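1/ Quem muda a viatura de morada tem de comunicar à seguradora o novo local de parqueamento habitual. Na apólice Flillby o prazo é de 20 dias. A omissão conta como declaração inexacta do risco.

2/ O código postal entra no cálculo do prémio. Na tabela Jisari, a passagem de garagem fechada para via pública agrava a cobertura de furto em 10%. A responsabilidade civil não mexe.

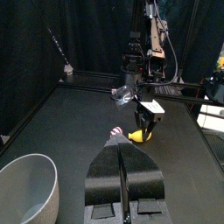

Objecto amarelo e bola ou rebuçado às riscas, sobre a mesa.

3/ Documentos a enviar: comprovativo de morada, DUA actualizado e quilometragem à data. A Mikuš aceita PDF. A Lamard continua a exigir o formulário próprio, página 3 assinada.

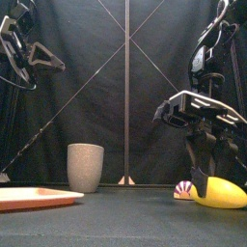

Flillby em Notas
Analista de subscrição, ramo automóvel

4/ Se o prémio baixar, o estorno é pro rata temporis. Exemplo: 63 euros de diferença anual, alteração a meio da anuidade, estorno de 31,50.

5/ A acta adicional só produz efeito na data nela indicada. Confirmar essa data antes de arquivar. Em julho os prazos de emissão costumam alargar.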